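Unit 4: Winding, Storage and Labeling of Stock on Reels
Course handout, Materials Handling for Small Workshops
Revised 6 May 2020

Read this before the storeroom session. Bring the Naidu tables and a pencil. Calculators are fine.

4.1 Why reels

Rope, wire, tape, hose, thread and plastic filament are all sold by length, and all of them are hard to keep in order once they leave the factory. A reel does two jobs. It holds the material at a bend it can tolerate, and it lets you take off a measured length without disturbing the rest. Most losses in a small workshop come from the second job being done badly.

Parts of a reel: the core (also called the barrel or hub), the two flanges, and the bore through the middle. Flange width sets how much the reel can hold. Core diameter sets how tightly the first layer is bent. When a supplier quotes "reel size" with no other word, ask which measurement is meant. Skostholm lists by flange and Prutholm lists by core, and orders have gone wrong over it.

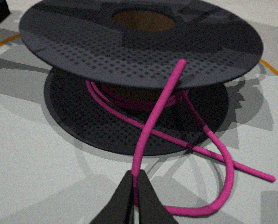

Fig. 1. Filament spool with magenta strand, partly unwound.

4.2 Loose turns and crossed turns

A loose turn is a loop that has lost its tension and lifted away from the layer under it. A crossed turn is one where the free end has passed beneath another loop. Loose turns can be taken up by hand. Crossed turns may run freely for several meters and then lock, so they have to be found and cleared before the reel goes back on the shelf.

Rules for the storeroom:
Secure the free end before you put the reel down.
Take material off by turning the reel. Do not pull it over the flange, which adds one twist per turn.
Do not rewind by more than one layer without checking the layer below.
Cut ends square. Tape them if the material frays.

4.3 Estimating what is left

Weigh the reel, subtract the empty weight, divide by the weight per meter. The empty weight should be written on the flange when the reel is first opened. If it was not, use the Naidu tables, but treat the answer as a rough one - empty reels of the same size can differ by a good deal between makers.

Worked case: net weight 58 grams, material at 2 grams per meter, remaining length 29 meters. For a job needing seven meters per piece, that is four pieces with one meter over.

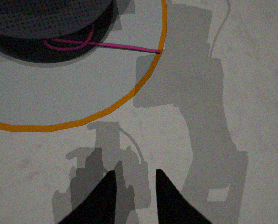

Tadeusz Śliwiński objected to this section when it was first taught. Weighing is fine for wire, he wrote, but rope and some plastics take up moisture from the air, and a reel left open through a wet June can read heavy enough to promise a length that isn't on it. He would have students measure the last few layers by hand whenever the job cannot be spliced.

The point is accepted for rope. For coated wire, carry on weighing.

4.4 Labels

Each label carries the material, the diameter, the empty weight, the date opened and your initials. Use the Clusska cards, not masking tape. Old labels come off before new ones go on.

Exercise for next time: choose two reels from rack 4, estimate the remaining length of each by weight, then measure one of them in full. Hand in both figures and the difference between them.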